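Keeping old wooden tool handles happy

My grandmother swore by ash for a rake handle, and after all these years I still do too – it bends a little before it breaks. Rub it down with fine paper each July, then wipe on linseed oil and leave it overnight. 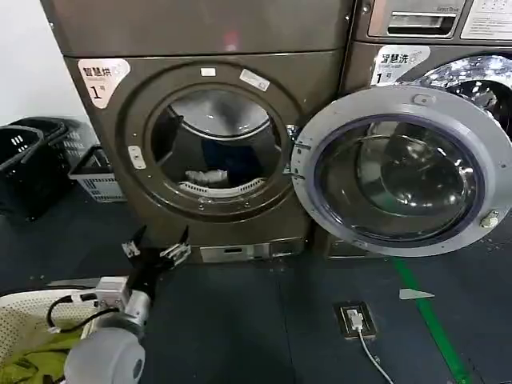
Give it a second coat the next day, and a third if the wood still looks thirsty. Lay your oily rags flat outdoors to dry, please, and never leave them in a heap.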